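Kidlow Studio Theatre -- Safety Checklist for Stage and Dance Floor, with Comments
Visiting company: Fothergill Dance. Checked by Karthikeyan Reddy, 21 March 2025

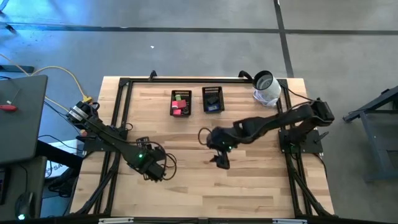 I made this check before the first rehearsal on stage, with the house lights on and again with work lights only. Marks used: OK, FIX (must be done before dancers go on), WATCH (look again before each show).

1. Dance floor

1.1 Vinyl is flat, no bubbles or waves -- WATCH
One small wave upstage left. It went down after I let the vinyl rest overnight, but please look again when the heating has been on.

1.2 Tape on the seams is complete -- FIX
The tape between the second and third strip is lifting at the downstage end. The dancers in the duet slide on their knees exactly there. Take off the whole length and put new tape, do not put new tape on the old one.

1.3 Floor under the vinyl is sprung and without broken boards -- OK
I walked all of it in socks. There is one board which makes noise but it does not move.

1.4 Floor is clean, no rosin left from other groups -- FIX
There is rosin in the corner near the prompt side door. Mop with warm water only. The last time somebody used a soap product and it was very slippery for two rehearsals.

2. Wings and crossover

2.1 Exits from stage are free -- FIX
Two flight cases in the second wing on the right. In the third section five dancers leave through this wing running, and they come from bright light into dark. Cases go to the dock.

2.2 Glow tape on steps and edges -- OK
Renewed in the winter.

2.3 Crossover behind the backdrop is wide enough -- WATCH
It is enough for one person with a wide skirt. It is not enough for two who meet. Mr. Furnival will tell the company that everybody crosses from left to right only.

2.4 Side lighting booms are weighted and padded -- FIX
Weights are OK. Padding is missing on the lowest lamp of boom 7, at the height of the shin. The Wukow lamps become hot on the front, so the padding must not touch the lens.

3. Above the stage

3.1 Safety cables on all lamps -- OK

3.2 Bars are loaded inside the limit and the load is written on the board -- WATCH
The board says 532 pounds for the bar with the backdrop. This was written before the company added the gauze. Roland Furnival has to weigh the gauze and write the new number. Until then this bar does not move with people under it.

3.3 Winch and emergency stop -- OK
Valtik winch, tested up and down without load. The stop button works from both sides. The yearly service is in May and should not be postponed again.

4. Dressing rooms and warm-up

4.1 Temperature good for warm-up -- FIX
The radiator in the small studio was off. I turned it on but it stayed cold. Dancers should not begin class in this room before it is repaired, they can use the stage.

4.2 Barres are stable -- OK
One portable barre had a loose foot. I tightened it myself.

4.3 Ice packs and first aid box -- WATCH
The box is full. Ice packs are in the freezer of the green room, please do not put food on top of them.

General comments

The company asked if haze can be used in the last section. My answer is yes, but only after we try it with the vinyl in place, as haze fluid can make a thin film on the floor. I would like to have one dancer in this test, in the real shoes.

All points with FIX must be signed by Mr. Furnival on the paper copy at the stage door. I will come back for points 1.2, 2.4 and 3.2.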